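# Setting and Resetting a Shared Table

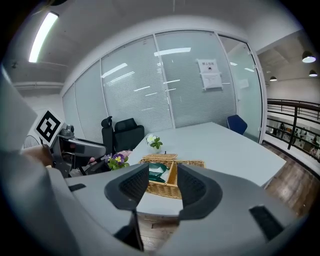

**Unit 2 – Tables, linen and small items**

Handout by Ivars Ots, Romdale evening course in housekeeping and room care. Please bring it to the practical, with your own notes on the back.

### 2.1 Where we are

In the first unit we spoke of floors, blinds and glass. Now we come to the table. A large white table is a hard thing to keep nice. Every crumb shows on it, and so does every grey mark from a sleeve. On the other side, it is easy to check: you bend down a little, look along the surface toward the light, and you see what is left.

The pieces we will talk about are few: a wicker basket with a divider, a green cloth, a white vase with a white flower, and a small pot of pansies.

### 2.2 The basket

A divided basket is useful only if the two sides have two different jobs. In this course we use the following rule:

- left side: cloths and napkins, folded
- right side: small things which belong to the table, such as coasters or a pen

In the picture the green cloth is in the left side, but part of it hangs over the divider. For the practical I will ask you to fold it again so it stays inside its own half. Fold in half, then in half again, then in three. If it is still too wide, open it and start over. Do not push the corners down with the fingers, it will come up again.

Wicker is cleaned with a soft dry brush, along the weave. A cloth that is only a bit damp is allowed for the rim. Do not put the basket under the tap. Getachew Asfaw, who teaches the second group, prefers to line each half with paper. Both ways are accepted in the assessment.

### 2.3 Flowers and plants

Cut flowers and potted plants need different care, and students mix this up each year.

**The vase.** Take it off the table before you wipe. Change the water every two days and cut the stem a little, at a slant. Dry the bottom of the vase before it goes back – a wet ring on a white surface is the most common fault I see.

**The pansies.** Purple and yellow pansies like a cool place and plenty of light. Water the soil, not the petals. Pinch off old flowers with two fingers, close to the base of the stem. If the pot has a drain hole, it needs a saucer under it.

Keep plants far enough from the edge that a sleeve cannot catch them.

### 2.4 Chairs

The chairs at such a table are often not of one kind. Two black office chairs stand at the back side here, one of them with a mesh back and a headrest, and a dark blue chair is farther along. We do not try to make them match. We only make them straight.

1. Pull every chair out one step.
2. Wipe the table edge, also from below.
3. Brush mesh backs from top to bottom. Padded backs get the small nozzle of the vacuum.
4. Put the chairs back with an even space between them. On a wooden floor, lift or roll – please do not drag.

### 2.5 Order of work

Clear, brush, wipe, dry, return. For wiping we mix 500 mL of warm water with two drops of mild dish soap. Start at the far side and work toward yourself, in long strokes which overlap a little. Turn the cloth when its colour changes.

### For the practical

Work in pairs. One person resets the table, the other watches and writes down the order, then you change places. You have 11 minutes each. Read section 4 of the Jolletden booklet before you come, mainly the part on stains from pollen.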